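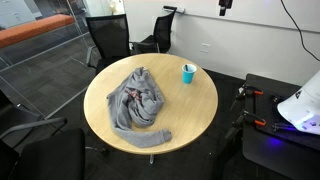

1/ Sublet notes, part two. We gave up 300 square feet on the Grotdale side of the building in November and kept the small meeting room. Rent went down by $1,000 a month.

2/ The landlord wanted 60 days' notice in writing. Email did not count. I mailed a letter and kept the receipt.

3/ Zikcombe took over the space. They pay us, we pay the landlord. Get the landlord's consent before you sign anything with a subtenant. Ours charged a $100 review fee.

4/ Internet was the slow part. Skonell would not split the account, so Zikcombe had to order its own line.

5/ Insurance: call your agent first. Ours asked for a copy of the sublease and a new certificate naming the landlord.

6/ Shared kitchen is fine so far. Round tables work better in a small room, by the way. Sweatshirts still get left on them.

7/ Next thread is on the deposit. Still waiting to hear back on that one.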